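3.2 Putting the arm together in the workshop

I should say at the start that we built the whole thing in the shared workshop at Liltow, on Sunday afternoons mostly, and that the bench we had was never really ours. Charito Quiambao did the wiring and most of the swearing, and I did the code and the sweeping up. The arm itself came second-hand from Teltbridge with no manual and one stiff joint (the elbow, which we took apart twice and greased, and which still grumbles a bit when it has to lift anything above shoulder height).

We wanted a job that people have at home and don't enjoy, so we settled on filing: find the right lever-arch file on a shelf, get hold of it, bring it out to the table. It sounds dull and I suppose it is, but files are lovely things to practise on! They're stiff, they're all much the same shape, and they have that finger hole in the spine, which gives the vision code something round to look for. Our first version used a single camera up on a pole, and it was fine until the arm reached forward and hid the very thing it was reaching for. So we added a small camera at the wrist and let that one take over for the last stretch (Figure 4).

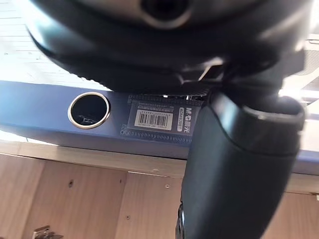
Figure 4. Wrist camera view of a blue lever-arch file on the shelf, with the metal-rimmed finger hole and the barcode label on its spine.

Getting the two cameras to agree took us most of July. Each one had its own idea of where the shelf was, and we had to nudge the numbers by hand after every session, as the shelf unit got shoved along whenever someone needed the floor. In the end Tarun Rastogi suggested we stop caring where the shelf was in the room and just measure from the front ledge each time. I was sniffy about this for a week and then tried it, and we've kept it ever since.

The wrist camera has troubles of its own. The gripper takes up a great deal of its view, so we mask those pixels out before looking for the hole, and strong daylight can wash out one end of a spine completely. We kept 3,943 wrist pictures for training the finder and marked up the holes by hand, in the evenings, with the radio on. Pictures where a finger of the gripper covered part of the label stayed in, as that's what the arm has to put up with when it's close.

For the approach we used Zinov, a small planner I'd written for an older project, with the speed turned down to 50 mm per second for the last 120 mm. You could go faster, and Charito keeps asking me to, but the joint at the elbow has some play in it and I'd like to fix that first. The settings we used for the trials are listed in Section 3.3.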